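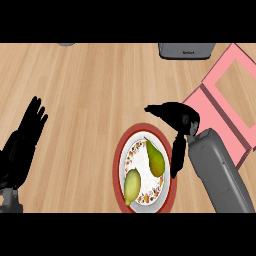

Sim, pears on the plate, right hand hovering by the rim.

2021-11-27, Astbridge workshop, back bench

Spent the evening on the simulated table again, the real arms being in pieces in a biscuit tin until Murali finds the shoulder bolts he put somewhere safe.

Job for tonight was the right hand's approach to the fruit. The old path came in flat and swept the plate like a waiter clearing up early. Raised the hover height, slowed the last stretch, and put the step limit at 3000 so a bad run gives up before I do. Left hand is told to stay put and keep out of it. Deepika's view is that this is also the correct setting for Mohandas.

Friction on the pears is still a guess. I have it on 2, Subbarao's note says 6, and his note also says "ask Bala", who says he has never simulated a pear in his life.

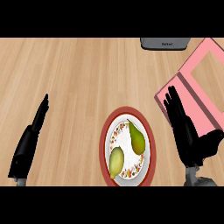 Wrist offsets are the next headache. The Salian script takes them from the home pose, and the home pose file was last edited by someone signing as "me". With the offset as it stands the right hand sits with its fingers over the corner of the pink thing, well wide of the plate, so any reach for the pears has to start by coming back left over bare wood. Could shift the pink thing. Would prefer to fix the number, as the real bench will have worse on it.

Tried the offset from run 264 and the elbow folded the wrong way. Reverted. Kept the log in the Flinberg folder, named sensibly for once.

To do:
- Murali: bolts. Look in the kettle cupboard.
- Bala: check sign on the wrist roll, both sides
- me: find out who "me" is
- nobody to update Cemon before the offsets are sorted, please

Left it running the slow approach with the lights off. Key is back on the hook.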